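Print | E-mail

Lirkent Mennonite Church (Lirkent, Jiklow District)

Lirkent Mennonite Church began as a handful of farm families who met in one another's kitchens and disagreed, by all surviving accounts, about nearly everything except the need to meet. The village of Lirkent had been laid out along a single street, with the church lot at the east end and the mill at the west, so that a family's place on the street was taken as a fair guide to its habits. The first meetinghouse was a plain frame building with two doors, one for men and one for women, and a stove that heated neither side well.

The congregation grew out of the larger church at Jiklow, a half day away by wagon. The Jiklow elders allowed the Lirkent group its own services on the condition that baptism and communion still be held at the mother church. This arrangement lasted five years. The minute book records the separation in one sentence and the division of the hymnals in four pages.

Services were in German, with Low German used for announcements, business and anything that needed to be understood quickly. English came in first through the Sunday school, then through the young people's evenings, and last through the sermon. A motion to hold one English service a month was tabled in four successive annual meetings. When it finally passed, the older members attended faithfully and sat with their German Bibles open.

Membership stood at 100 when the second meetinghouse was built, on the same lot but facing the other way. The builders wanted the entrance out of the north wind – a sensible aim, though it left the front steps leading to a hedge. The new building had a basement, and the basement soon acquired a kitchen, a library and five Sunday school rooms, one of which could be entered only by walking through another.
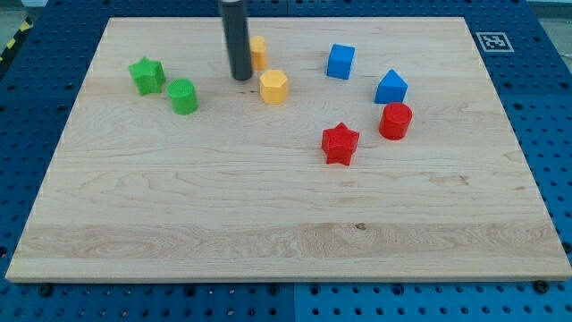 Colored blocks, including a green star, on a maple board.

Music was a longer quarrel. Singing was unaccompanied and led by song leaders chosen for the strength of their voices, a method that rewarded volume. A reed organ made by the Bianchini firm was offered as a gift and declined, offered again and stored in a barn, and at last brought in one August while the chief opponent was away for the harvest. He is said to have returned, listened to one hymn and remarked that it was flat. The organ stayed.

The church supported a mission outpost at Ornitholm, where the original plan called for a school, a clinic and a chapel. The school was built. Letters from the outpost were read aloud at the evening service and then filed by size, an arrangement that later researchers have not praised.

Membership reached its high point of 729, helped by the closing of two smaller congregations nearby and by a generous view of who still counted as living in the district. The decline that followed was gradual. Farms were joined together, young people left for the cities, and the Jiklow church, which had let Lirkent go with so little ceremony, began sending over its own pastor on alternate weeks. The two congregations now share a pastor, a newsletter and a cemetery board. They do not share hymnals.

Church registers, minute books and the Ornitholm letters are held in the Jiklow district archive. The first volume of the family register is missing its opening pages, and the early baptism dates given in local histories should be checked against the Jiklow books.

See also: Jiklow Mennonite Church; Ornitholm Mission

Last updated 3/27/20

Print this article | E-mail this article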